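Household Objects and How They Are Made
Session 2: Round Baskets, Read from the Middle Outwards
Notes by Callum Hulme, to go with the talk

Last week several of you told me a basket is "a bowl with holes in". Myung-ja Lim, who takes the practical group, has asked me to deal with this before you reach her.

Where to start

Start at the base. Almost everyone begins at the rim, as the rim is the showy bit, and then has to guess at how the rest was done. A round basket grows from its centre. The long strands that run outwards are the stakes (spokes will do, and I shall use both without warning). Whatever goes over and under them is the weaver. If you write "the stripy bits" in your coursework I will know you weren't here.

The stakes have to be held together where they cross. There are plenty of ways of doing it and most have regional names, which people will argue over for as long as you let them. For our purposes, note the shape of the binding, whether it stands proud of the base, and how closely the stakes sit as they leave it. A base that rocks on the table very often has its trouble here.

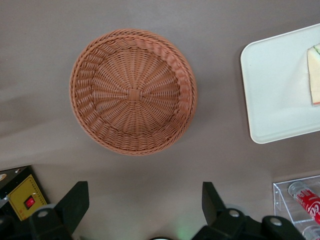 Fig. 1. Round woven basket from above. Note the small rectangular binding at the centre and the braided band on the sloping wall.

Three things to mark on your own sketch of Fig. 1: the binding, the point where the spokes give way to the diagonal loops, and the border. Don't try to draw every loop. Ilango Nadar did last year and was still there when they locked the building.

Walls and borders

A change of weave between base and wall is worth a sentence in any write-up. An open base is light and lets crumbs through, to the delight of whoever wipes the table. A closer band further out stiffens the side. The border then stops the whole thing coming undone, and a thick rolled one like that in Fig. 1 is also kinder to the fingers.

Materials

Willow, cane, rush and straw are covered in the Kowalczyk handout. The basket in Fig. 1 looks like synthetic rattan, so write "looks like" until you have handled it. Synthetic strand doesn't want soaking first. It is sold in colours that no hedge has ever produced, and terracotta is one of the quieter ones. Marks are not given for sneering at it. Marks were given for this in June, by mistake, and have been taken back.

For next time

Find a round basket at home and draw it from directly above, one side of A4, labelled. Bread, fruit, keys, dead batteries, whatever it normally holds, tip it out first. If you own no basket, Musyoka Kirui has the key to the store cupboard and will want your name in the book.

Reading: Bollitz, chapter 2, as far as page 23. The chapter goes on after that but it is mostly about his aunt.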